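Nirlow shop moves gripper pad checks onto a set schedule

Wandness, a small automation shop in Nirlow, has changed how it looks after the hand-held grippers it uses to record picking motions for its sorting cell. The new routine started in April.

Until this spring, pads were swapped when someone noticed an object slipping. Hanan Nasrallah, who runs maintenance at the shop, said that left too much to chance. Recordings made with a worn pad were sometimes kept for weeks before the problem showed up in the cell.

"We threw out 89 recordings over the winter," Nasrallah said. "Most of them came from one gripper with a bad strip on the right finger."

Under the new schedule, each gripper is checked after 17 hours of use. The ribbed pads are brushed clean, the gripping strips are looked over for lifting at the ends, and the screws on the finger plates are tightened by hand. The fingers are then opened and closed to see that they line up at the tips.

The last step is done at an ordinary desk. The operator holds the gripper open over the desktop, then brings the fingers down on either side of a computer mouse. If one side touches well before the other during closing, the plates are loosened and set again. 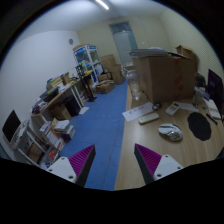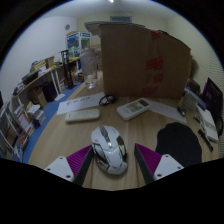 Parts and next steps

Replacement strips come from Holmgren, a supplier in Jenau, and take two weeks to arrive. The shop now keeps two full sets on the shelf for each gripper.

Nasrallah said the same check will be used for the grippers on the cell itself once the summer shutdown begins. The cell will stay in service until then.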